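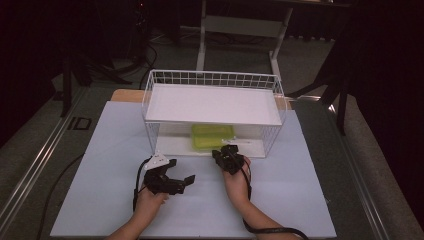
Une pince dans chaque main, face au panier en fil blanc et à la boîte vert citron.

Les mains de l'atelier

Chez Zurnetti, on prépare des commandes depuis assez longtemps pour que les plus anciens se souviennent des bons roses en trois exemplaires et du téléphone à cadran accroché près du quai. L'entreprise range, trie et expédie des contenants de toutes sortes pour des pharmacies, des cantines, des laboratoires, et son catalogue compte aujourd'hui 3585 références, ce qui fait beaucoup de boîtes, beaucoup de couvercles, et surtout beaucoup de gestes. Ce sont ces gestes que la maison a décidé, en février, d'apprendre à des machines. Et pour les leur apprendre, il a bien fallu demander à ceux qui les connaissaient.

Lavanya Warrier a passé des années au rayonnage avant qu'on lui propose de changer de poste. Elle travaille maintenant dans une pièce du fond, au calme, avec une pince noire dans chaque main, et elle refait pour le programme Prolell ce qu'elle faisait autrefois dans l'allée : approcher une boîte, la saisir, la sortir d'un panier, la remettre. Les mouvements sont enregistrés et servent ensuite à entraîner les bras qui équiperont l'entrepôt. « La première semaine, je tenais ça comme des couverts à salade, raconte-t-elle en riant. Et puis la main comprend. On finit par sentir le bord du plastique à travers la pince, enfin, on croit le sentir, et ça suffit. »

Il faut la regarder un moment pour mesurer ce que ce travail a de délicat. Une boîte glissée sous une tablette, par exemple, ne se prend pas comme une boîte posée au milieu d'une table : il faut venir de face, assez bas, sans accrocher le fil du panier, et penser déjà à la sortie. Lavanya faisait tout cela sans y songer quand elle avait les doigts libres (elle discutait même, en général, avec sa voisine d'allée). Maintenant elle ralentit, elle se reprend, elle recommence, et elle s'est découvert des habitudes dont elle n'avait aucune idée, comme celle de toujours présenter la main gauche un peu en retrait.

Ils sont 3 à se relayer à ce poste, par séances de 20 minutes suivies d'une vraie pause. La durée a été discutée longuement, car les poignets fatiguent vite et les câbles tirent un peu, surtout en fin de journée. Au départ, la direction voulait des séances plus longues. Bijan Pakzad, qui représente le personnel et conduit toujours un chariot le matin, a tenu bon là-dessus, et il en reste assez fier.

Il est moins tranquille sur la suite. L'entrepôt emploie 85 personnes, et l'engagement signé avec la direction exclut tout départ contraint pendant la mise en route. « Pendant la mise en route, répète Bijan en appuyant sur chaque mot. Après, on verra, et moi, je n'aime pas beaucoup voir après. » Il reconnaît pourtant que les allées basses, celles où l'on travaille plié en deux, ne manqueront à personne, et que deux de ses collègues dont le dos ne suivait plus ont été les premiers à se porter candidats pour la pièce du fond.

Reste la question de ce que vaut un geste, une fois qu'on l'a donné. Lavanya a obtenu une prime et un nouvel intitulé sur sa fiche de paie, « opératrice de démonstration », qui fait sourire sa mère. Elle aurait aimé que les enregistrements soient comptés autrement, un peu comme des heures de formation, puisqu'elle forme bel et bien quelqu'un, ou quelque chose. Le point doit être rediscuté à la prochaine réunion, un jeudi, avec les gens de Kalogeropoulos, le bureau qui suit l'installation.

En attendant, elle continue de passer par les allées avant de prendre son poste, pour dire bonjour, et aussi pour voir comment les autres attrapent les choses. Elle a remarqué récemment un collègue qui fait pivoter les boîtes d'un quart de tour avant de les tirer vers lui. Elle compte bien essayer avec les pinces.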